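Revised October. Replaces the sheet formerly kept in the Osen Building stockroom.

# How to take apart, clean and store plastic furniture

This guidance applies to all staff and hirers who handle the moulded plastic furniture held by the Brindeck Furniture Loan Service. It covers stools, side tables, display stands, small shelving units and play furniture. It does not cover metal folding tables, upholstered seating or anything with an electrical part, which are dealt with in the separate Clirnden handbook.

The service holds about 1,000 items across its two stores. Most are lent for a single event and come back within the week. Damage in use is uncommon. Losses happen mainly at the point of return, when parts from different sets are placed in the same crate or a connector is left inside a tube and thrown away with the packing.

## Before you begin

Read the set card before loosening anything. The set card is the yellow card tied to each crate, and it lists every part by letter. If the card is missing, ask the store desk for a replacement and wait until you have it.

You will need:

- a work table at a comfortable standing height
- a plastic sheet large enough to cover the table top
- two soft cloths and a soft-bristled brush
- a bowl of warm water with a little washing-up liquid
- a rubber mallet
- lidded tubs for small parts
- tie-on labels and a pencil
- a strap wrench, for threaded collars only

Metal hammers, scouring pads, solvent sprays and bleach must not be used on any item in the collection. White plastic in particular will take a permanent dull mark from a scouring pad.

Spread the sheet over the table and let it hang over the front edge. It need not lie flat. Place the largest part down first, with its sockets and openings where you can reach them, and keep the rest of the set to one side in the crate until it is needed.

Uprights that screw or push into a base should be left in place until the base itself has been checked. An upright gives a useful hold when the base has to be turned.

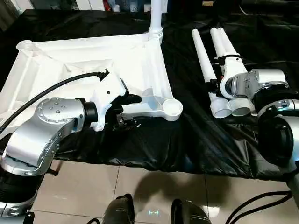

**STAGE ONE – TAKING APART**

Work from the top of the item downwards. Shelves, trays and seats come off first, followed by the uprights, and the base is left until last. If the set card gives a different order, follow the card.

1. Remove any loose covers, cushions or stickers.
2. Check each joint to establish whether it is threaded, clipped or a simple push fit. The card gives the joint type beside each letter.
3. For a threaded joint, turn the collar anticlockwise by hand. If it does not move, apply the strap wrench with light pressure. Do not use pliers.
4. For a clipped joint, press both sides of the clip together and draw the parts away from each other in a straight line.
5. For a push-fit joint, hold the lower part still and twist the upper part gently as you pull. A stiff joint may be tapped with the rubber mallet, close to the join and never in the middle of a tube.
6. Label each part as it comes free. The label should carry the set number and the part letter and nothing else.

A joint that still will not part should be left alone. Write "joint held" on the set card, together with the letters of the two parts, and send the item to the repair bench whole. Items forced apart at this stage are the most frequent entry in the write-off book, and the sockets cannot be bought separately.

Small parts such as caps, feet and pins go straight into a lidded tub. They should not be put down on the sheet, on a chair or in a pocket.

### Frames with four uprights

Square and oblong frames need more care than other items, as the four uprights support one another and the last two will lean once their neighbours have been taken away. Lay the frame down or tilt it on to one side before starting, and keep a hand on the top until the final upright is out.

Take out uprights in opposite pairs. Mark the corner from which each one came, even where all four look the same. Several of the older Verstraete sets have one upright slightly shorter than the others to suit a sloping foot, and the difference is hard to see once the parts are in a pile.

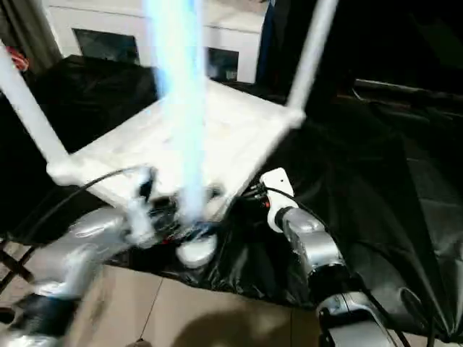 *White square frame with uprights at the corners.*

Where the top of a frame is fixed with screws, loosen each screw by half a turn before removing any of them. Screws should be returned to their own holes by two turns once the top is off, so that they travel with the frame.

## Stage two – Cleaning

Clean every part, including those that look clean. The service lends to nurseries and day centres, and the condition of the return is recorded on the loan form.

Wipe each part with a damp cloth, working along its length. Use the brush inside sockets, around threads and between ribs, where dust and grit collect. Rinse with a second cloth wrung out in plain water. Hold tubes upright for a few moments and let any water run out of the lower end.

The following marks call for a different approach:

- **Pencil and crayon.** Rub with a dry cloth first. Wet the area only when the loose colour has come away.
- **Sticky tape residue.** Cover with a warm, damp cloth for several minutes, then roll the residue off with a thumb.
- **Food.** Soak where possible. Do not scrape with a blade.
- **Felt-tip pen.** Leave in place and note it on the set card. The repair bench keeps a suitable cleaner.
- **Scuffs from shoes.** Rub with the corner of a dry cloth. Light scuffing is treated as fair wear and need not be reported.

### Coloured and textured parts

Parts with a soft or slightly rough surface hold dust more readily than smooth ones and should be brushed dry before any water is used. Brush in one direction. Pale blues and greens show water marks, and are best finished with a dry cloth while still damp.

Tapered parts that stand in a rim or cup should be cleaned at the narrow end with particular attention. Grit caught between the two surfaces will scratch both of them. If the part lifts out of its rim without effort, clean the two separately; if it resists, clean around the join with the brush and go no further. 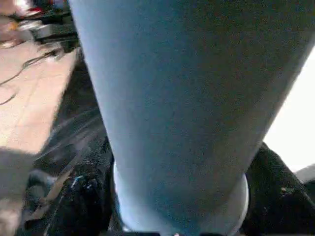 *Pale blue tapered part; the white rim is at the narrow end.*

Colour is not a reliable guide to which set a part belongs to. The service has bought in small lots over a long period, and shades that look alike under stockroom lighting may belong to different ranges. Go by the letter moulded into the part or, failing that, by the outline drawing on the back of the set card.

## Stage three – Drying and checking

Stand the parts on the drying racks with their openings facing down. Leave them for at least 2 hours. Parts with deep sockets are better left overnight. Heaters and hairdryers must not be used to shorten the time, and the racks should be kept out of direct sun during the summer months.

When the parts are dry, check each one for:

- hairline cracks around sockets and screw holes
- worn or crossed threads
- bending along the length of a tube
- missing feet or end caps
- sharp edges where a moulding has chipped

Tick the part on the set card if it passes. If it fails, tie on a red label, write down the fault in a few words and place it in the repair tray. A set with one failed part is withdrawn from loan as a whole until that part has been mended or replaced. Please do not make up a set by borrowing from another crate.

## Stage four – Packing and shelving

Crates are 400 mm deep and will hold most sets in one layer of large parts and one of small. Put bases and frames at the bottom, lay tubes along the long side and place the tub of small parts on top, where it can be checked without unpacking. Fold the set card inside the lid with the yellow side showing.

Uprights too long for the crate should be bundled with cotton tape at both ends and stored in the rack beside it. Rubber bands are not to be used, as they stick to the plastic over time.

Leave a clear space of 300 mm between the top of the highest crate and the ceiling. Crates may be stacked three high on the lower shelves and two high elsewhere. Heavier sets go on the bottom shelf regardless of number order, and a marker card is placed in the gap.

## Returning a set to the desk

Bring the completed set card and the loan form to the desk together. The desk is staffed until 4.30 pm. Sets arriving after that time should be left in the return bay with the lid closed, and will be signed in the following morning.

Questions about joints, repairs and missing parts should be sent to Ludmila Holub at the repair bench. Requests for new crates, labels and set cards are handled by Yi-an Kwon in the stores office. Hirers at the Clirnden site should use the internal post tray marked "Furniture", and should allow extra time for a reply.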